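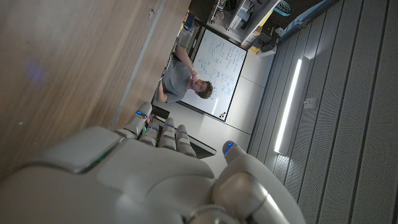
The whiteboard end of the shared room, Wutholm building

Room and Supplies Meeting – Minutes
Sunday, March 30, 2025
Present: 6. Apologies: 4.

1. Minutes of the last meeting
Approved with one correction. The shelf order was placed in December and the supplier was Flutine.

2. Whiteboard
The board is close to full again. Agreed that notes and equations may stay up until the end of the week they are written in. Anything needed after that should be copied out. The magnets stay at the corner. New blue markers to be added to the next order.

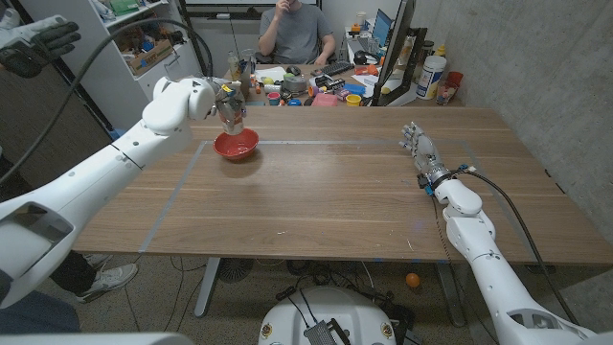
3. Desk and shelves
The big desk has become the place where things get put down and left. Bottles, toys and cups are to go back to the white shelving unit at the end of each day – cups to the kitchen. Boxes on the shelves need labels on the front. The price from Akgül for 100 plastic tubs was thought too high and the order was cut to what will fit on the two lower shelves.

4. Wooden table
The tape on the tabletop is to be left alone when the table is wiped down. The red bowl belongs with the table items and should not be taken for lunches.

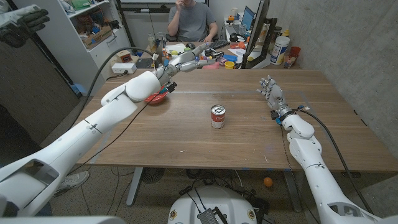 Soup cans and other food items kept for table use are to be marked on the base with a date. Unmarked cans will be thrown out. One member asked about sanding out the scuffs near the front. Left for now.

5. Floor
Balls and other small items to be picked up before the carpet is vacuumed. Fumex has quoted 374 for a full carpet clean. Accepted, date to be set. 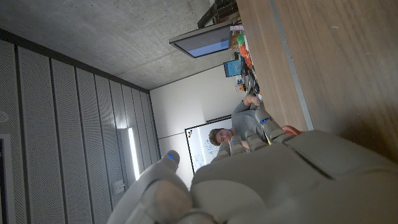
2 min read

6. Lights and wall panels
The acoustic panels may be dusted with a dry cloth only. No tape or hooks on them. The tall light is to be switched off by the last person out.

7. Any other business
Request for a second trash can by the desk – agreed.

Next meeting: date to be sent by email.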